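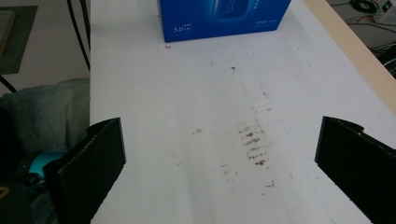

Melamine sponges take the color out of a tabletop together with the dirt, one reader wrote to me after the March gallery, and she asked me to please stop recommending them for white furniture. She is right, and I have changed my habit. This page is partly an answer to her.

Home Galleries Tables Floors Small Repairs Contact

White Tables, After Some Years
August 21, 2024
Reading time: 4 min

I restore and clean used furniture in a small workshop in Platasora, and white tables are the pieces I see most. People buy them because they look fresh in the shop. Then they live with them, and each table slowly gets its own map of marks. I like these maps, even if I am paid to remove them.

The gallery is short this time. I will add to it when the autumn tables arrive. For now there is one table and the notes that belong to it.

1. The white table with the blue box

Brown marks in the middle, in a rough column of short dabs, with a few smaller specks lying apart from them. The pale wooden strip at the edge is the part of this table I like best.

The streaks on a matte white surface are a different problem from the brown marks, and I treat them on different days. A stain lies on the surface or it goes in. A scuff is often a place where the surface itself has changed a little, and no soap will help with that. Before you buy any product, close your eyes and pass a fingertip over the place. If you can feel a small hill, it is something on top, and it can probably be lifted. If you feel nothing, go slowly.

2. Notes on the brown marks

My first step is always a cotton cloth with lukewarm water and one drop of dish soap, laid flat on the marks and left alone for 4 minutes. I do not rub during this time. When a mark is dry and old, rubbing only pushes it into the fine texture of the matte finish, and then you have a gray cloud where you had a brown point.

After the cloth I use a plastic card, the kind you get from a library or a shop. Hold it almost flat and push, never scrape toward you. For what remains I take the Halim paste, a very small quantity, on the corner of a soft cloth. It smells of oranges and it is slow. I have tried the stronger Tosier liquid as well, but on matte surfaces it left me with a shiny island, and a shiny island is much worse than a stain. You see it from every chair.

Always clean the small specks one by one, from the outside of the speck to its center. It is boring work. Put on the radio.

3. Notes on the long streaks

Streaks that run all in the same direction usually tell me that people push things along the table instead of lifting them. Boxes do it, and also ceramic bowls with a rough foot. The box itself is soft, but a grain of sand under it is not.

If the streak is only a deposit, a dry white eraser will take it away. Use a clean one without any color in it, and work along the streak, not across. If the streak is a real scratch, I leave it. I know that some people paint over with white marker, but there are more whites than you think. The paint card from Nirnico has 211 of them, and last winter I still did not find the right one for a kitchen table from the next street.

For polishing, I go no lower than 4000 grit, and only on a glossy top. On a matte one I do not polish at all – every polished place becomes a window.

4. Where to put things afterward

A clean table invites people to put things on it. I ask my customers to glue felt under everything that stays there longer than one evening, and to wipe the table before they move a heavy object, not after. For cardboard boxes the felt makes no sense, of course. Lift them with both hands.

Printed boxes deserve one more remark. Most of them are quite safe on a white surface, but a strongly colored carton should not stand on a damp tabletop overnight. I once had a desk with a perfect red rectangle on it, and it stayed pink after three treatments.

From the letters

A reader asked if a white table with many streaks is still worth the money for a new surface. In my workshop a new top sheet for a table for four persons costs 134, without transport, and I advise it only when the edge is also damaged. If the edge is still good, as with the wooden strip on the table in this gallery, I would keep the old surface and accept its history.

Another reader wants to know about baking soda. It is mild, but it is still a powder, and powders scratch. Mix it with plenty of water and try it first in a corner where the fruit bowl normally stands.

Please send your questions through the contact page. I read them all in the evening, and I answer the ones about wood faster than the ones about glass.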